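Painted Block Sets: Questions and Answers

Traldale Blocks -- plain and painted wooden cubes for tables, classrooms and workshops

14 comments | 11 shares

We use cookies to remember your basket and your language. By staying on this page you accept them. OK | Read more

Last updated 2024-01-05

What comes in a set?

The Komville set is two cubes, a sheet of printed markers and a small card with care notes. The larger Koutsoukos set adds spare cubes and a second sheet. Lids, trays and boards are sold separately.

Are all the faces painted?

No. You choose which faces get color when you order. Many people want one bright face on top for sorting by color and leave at least one side bare. A bare face shows the grain, and it can be painted later if you change your mind.

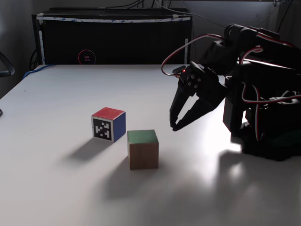
If you don't tell us what you want, we paint the top face only. We can do red, green or blue, and different faces of the same cube can have different colors. There is no extra charge for a second color. A third color adds a few days to the order.

Can I paint the bare faces myself?

Yes. Sand lightly with fine paper, wipe off the dust and use a water-based acrylic. Two thin coats cover better than one thick one. Let the first coat dry overnight. Mask the neighboring faces with low-tack tape -- ordinary packing tape can lift our paint along the edges.

What are the black-and-white squares for?

They are markers that a camera can read. Software uses them to work out which cube it is looking at and which way it is turned. If you only want blocks for stacking or color games, you can leave the sheet in the envelope.

How do I put a marker on straight?

Cut just outside the white border and keep the border in place. The pattern reads poorly without it. Set one corner first, line up the long edge, then press outward from the middle with a dry cloth. You have a minute or so to lift and reposition it before the glue takes hold.

Can one cube carry more than one marker?

Yes, and we suggest it if the cube will be turned a lot. Put a marker on each of two neighboring sides and leave the top for color.

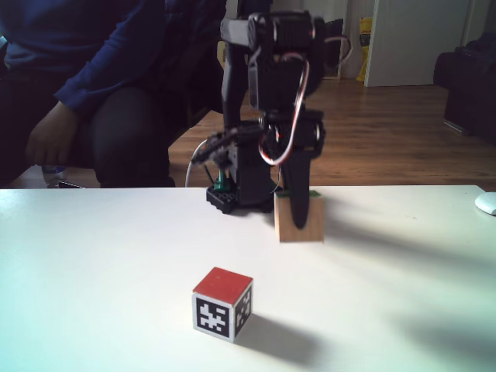 Red-topped cube with markers on two sides, and a light wood block farther back.

Does the color of the table matter?

A pale, plain surface makes the painted faces easy to tell apart. Strong light from one side gives long shadows, which some software mistakes for edges. Try moving the lamp before you change any settings. Glossy tabletops can also throw glare, and a sheet of matte paper fixes that.

How do I clean the cubes?

Wipe them with a barely damp cloth and dry them right away. Don't soak them. Pencil marks on bare wood come off with a white eraser. Please keep alcohol wipes away from the printed markers.

A marker has started to peel. Can I get another?

Single sheets are item 491 in the Clolska shop. Remove the old one completely before you put on the new one. A hair dryer on low softens the glue.

Can I return a painted set?

Unpainted cubes can be returned if they are unused. Painted cubes are made to order, so we only take those back if we made a mistake. Write to Efthymia Mitsotakis-Vlachou at the order desk and include your order number.

Was this page helpful? Yes | No

Get our newsletter -- join 3,253 readers. Unsubscribe at any time.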